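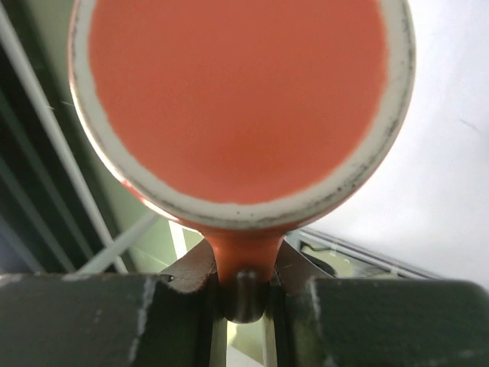

Pre-run inspection, two-arm handover cell

Feb 14, 2018
Filed by the Naseri bench crew, Irnirora

Covers the handover study only (Zakby policy, Brenuva baseline). Do the whole list before each block. Mark OK / FIX / STOP. A STOP means arms off and no data kept until it clears.

1. E-stop, both arms. OK. Left one feels stiff on release, still latches.

2. Finger faces. OK with comment. Scuffed on the outside, no play at the root. Scratches alone are not a FIX. Look for cracks at the tips.

3. Wrist camera views. OK. Fingers must show at the bottom of both views. Wipe lens, dry cloth only.

4. Cables. OK. Run both arms through full reach at slow speed and watch the loops at the elbow and shoulder. If a clip slides, FIX before going on.

5. Base bolts and mounting plate. OK. Witness marks line up.

6. Rack position. FIX, done. Had crept toward the front, moved back to the 105 mm line. Please re-check after every reset, not just in the morning. The baseline is a lot more sensitive to this then the new policy is, so a shifted rack makes us look better than we are.

7. Handover, mug. OK. Ran it at half speed first. Rule for the study - the giving arm doesn't open until the recieving arm reports contact on both fingers.
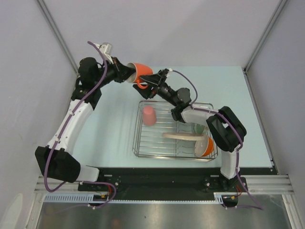
Same rule for the baseline, no exceptions, otherwise the two success rates can't be compared. Timer starts when the giving hand leaves the rack and stops when the receiving hand has the full load. A regrasp counts as a fail even if the item gets there.

8. Force limits. OK. Read back from the controller, not from the config file. Two blocks had to be thrown out over this.

9. Dishes. OK with comment. Chipped rim = pull it. Worn but smooth is fine, write it down. Ceramic goes in only after the plastic and the mugs have passed.

10. Log settings. FIX, done. Disk was nearly full. Plan is 720 trials, split evenly between the policies, order shuffled by the script. Don't hand-pick the order.

11. Plates. OK, slow speed only. Glossy glaze throws the depth estimate off on some approaches. Note any trial where the grasp point jumps. 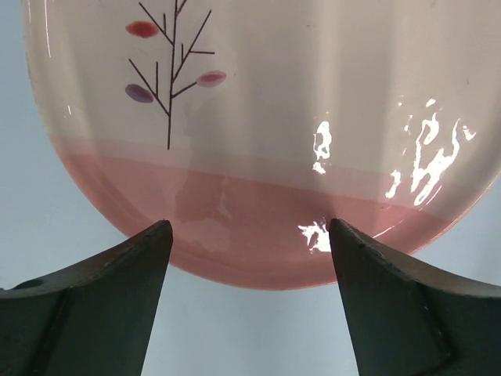

Do trials with a bad depth reading get dropped?
They stay in and get flagged. Dropping them would hide the failure the study is meant to measure. Flag column is next to the grasp type in the log sheet.

12. People clear of the cell, panels shut. OK.

Open items: left e-stop release, spare clips for the cables, rack stop so item 6 goes away. Next full check after block 8.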